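Quick one before the workshop closes. How do you look after a robot's hand?

Robots have hands, sort of. Grown-ups call them grippers. The one I work on is called a Ruvow and you hold it yourself, like a litter picker but fancier. You squeeze, it grabs. Same kind of jaws that go on the end of a robot arm, so if you learn to look after one you've pretty much learned the other.

## What's in a gripper

Start with your own hand. Pinch your thumb and finger together. Now open them wide. That's the whole job! A gripper has 2 jaws, and all they do is open and close, open and close, all day long.

Words you need:

- **Jaw** — one side of the pincher.
- **Link** — a stiff bar inside the jaw. Several links joined up make it bend, a bit like your elbow.
- **Pin** — the little round thing that goes through where links meet. The link swings around it.
- **Pad** — the part at the tip that touches stuff. Has ridges. Look at the bottom of your sneaker, same idea.

Why ridges? Grip. A smooth tip slides right off a shiny box. Ridges help it hold on without squeezing so hard the box gets squashed.

## Step one: stop everything

Before you clean it, nothing should be moving or able to move. If it's on a robot arm, a grown-up switches off the power and waits. Not you. Even if you know where the switch is. Jaws can snap shut and fingers are squishier than cardboard.

Hand-held ones are easier. Put it down flat. Hands off the trigger. Done.

## Step two: pads

Pads get dirty first. Think about everything a hand touches in one day... dust, sugar, sticky bits of tape, fuzz. All of it gets stuck down in the ridges. Then the ridges aren't really ridges anymore, they're full up, and the gripper starts dropping things. People think the robot is broken. Usually it just needs a wash.

Soft brush, an old toothbrush is great. Brush ALONG the ridges, the same way the lines go. Then a damp cloth. Then wait for it to dry, and yes this is the boring part. A wet pad is a slippery pad.

While you wait, look at the pad from the side. Is one corner lower than the rest? That's wear, like the heel of an old shoe. We swap ours when a corner goes flat. The spare pads live in a tin marked Gutent, which is the name of our parts shelf. Long story.

Always swap both pads together, 2 off and 2 on. If you put a new one across from an old one the grip goes crooked, and a crooked grip makes things spin around when you lift them.
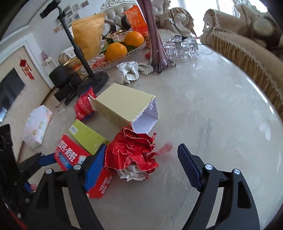
Things with odd shapes are what really test a pad. A flat box, easy. Crumpled paper, not easy at all! It squashes, it has points sticking out, it's never the same shape twice. A plastic wrapper is slippery. So after a clean we try a few different things. Box first, then something crinkly, then something small. If it only works on the box then it isn't fixed yet.

## Step three: pins

Wiggle time. Hold one jaw still and rock the tip very, very gently. It should swing the way it's meant to and not any other way. If it wobbles side to side, a pin might be loose.

A loose pin is like a loose tooth, except you don't want this one to fall out. Grown-up job to tighten it. Your job is spotting it. Spotting is honestly the harder half, most of my repairs start with somebody saying "hey, that feels funny."

Too tight is bad too. Then the jaw moves in jerks. Or one jaw gets there before the other one and pushes the thing away instead of grabbing it. You'll see that happen with a ball, it just rolls off.

And listen. A happy gripper is pretty quiet. Clicking means something is catching. Squeaking means dry. Grinding means STOP and go get someone.

## Step four: get the crumbs out

Fluff and torn bits of paper love to hide where the links bend. So do hairs, ew. Open the jaws as wide as they go and look into the corners. Tweezers for the big stuff. Soft brush for the rest. Don't blow on it, you'll get spit in the joint and dust in your eyes. I did both at once in January.

Oil? A tiny drop, only on the pins, and only if the instructions for that gripper say so. Never ever on the pads. Oil on the pads and you've built a machine for dropping things.

## Step five: open and close test

Now squeeze it slowly. All the way shut, all the way open. Watch the 2 tips. They should meet in the middle, nice and flat against each other, no gap at one end.

We do almost 12 squeezes before we call it good. Sometimes the first few look perfect and then it gets stiff, so don't quit early.

Then write it down! We have a notebook called the Skirport log (after the name on the cover, it was a free notebook). What you cleaned, what you changed, what sounded funny. Next time it goes wrong you look back and go oh, that pin again.

## Try it at home

No gripper? Use kitchen tongs. Ask first.

1. Pick up a box, a ball of scrap paper and an empty candy wrapper. See which one's hardest.
2. Wrap a rubber band around each tip. Try agian.
3. Dip the tips in water. Try one more time. Mop up after.

Write down what happened each time, even if it's just "dropped it." That's real testing. At the Cifuentes room, which is where our workbench is, half the log says dropped it.

Last thing, because somebody always asks. Can a robot clean its own hand? Some could wipe a tip on a brush if you set one up for them. But finding a wobbly pin, hearing a weird click, pulling fluff out of a tiny corner — for our grippers that's still people with toothbrushes.

Ok gotta go, pads are dry.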